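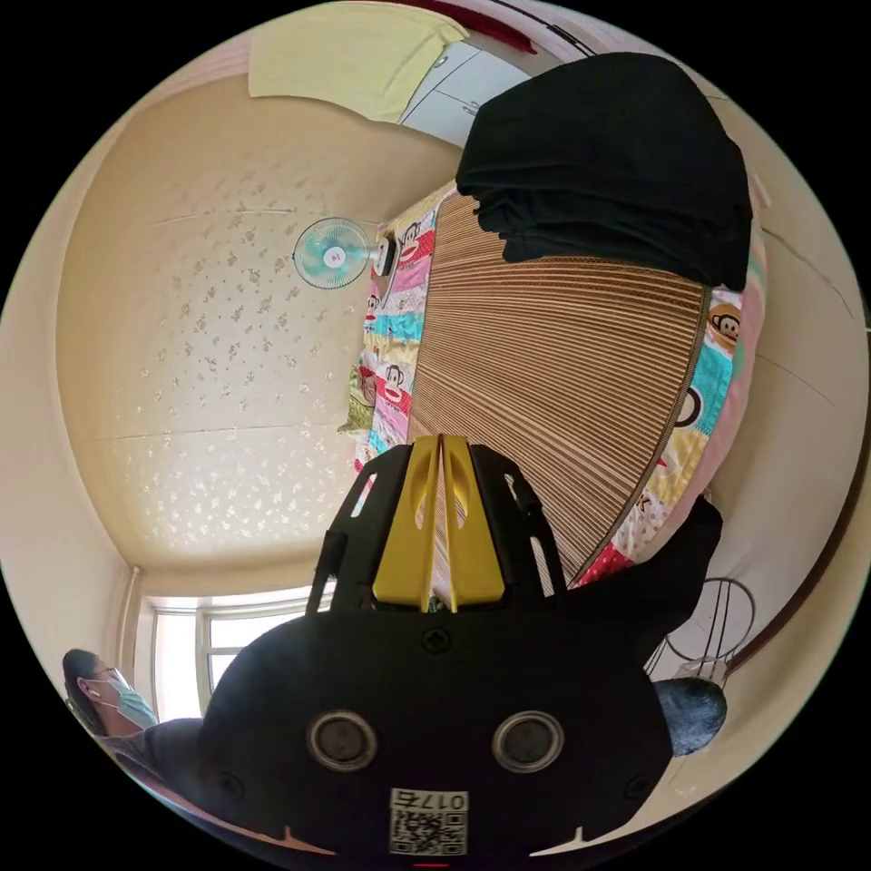
Progress report, work package 2: demonstration data for garment handling
Prepared for Wodport by Mattes Gerlach

1. Status

Collection with the hand-held grippers continued through July in furnished homes in Vuvville. The target for this period was 1000 accepted demonstrations of garment handling, and it was met. Bedrooms account for the largest share. Beds, mats and quilts are left as the household keeps them, so that the policy is trained on the backgrounds it will later face.

2. Method

Each demonstration is recorded from the gripper itself through a wide-angle lens. Gripper motion is estimated offline by the Clenley pipeline and paired with finger opening. No robot arm is present during collection.

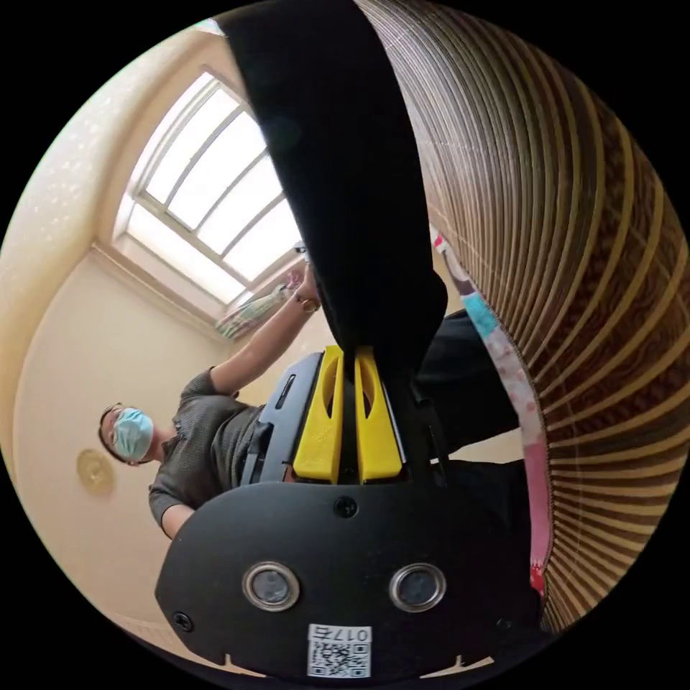 Dark fabric remains the hardest case. On black cloth the folds give little contrast, and the grasp point is often hard to label once the fingers have closed. We now score black garments separately from patterned ones. The labeling guide has been revised to mark finger closure from the opening signal alone, with the video used as a check.

3. Results

The policy was retrained on the enlarged set and tested on the bench arm. Grasping of single garments improved over the last period. Separating one garment from a heap did not improve, and the usual failure is picking up two layers together. The Mazandarani baseline shows the same failure under the same test conditions.

4. Deviations

Motion tracking was lost in part of the recordings made near bright windows. The affected segments were removed before training and are not included in the accepted total.

5. Next period

Two further homes will be added. Heap separation will be retested with a shorter action horizon. The revised labeling guide will be delivered with the next data release.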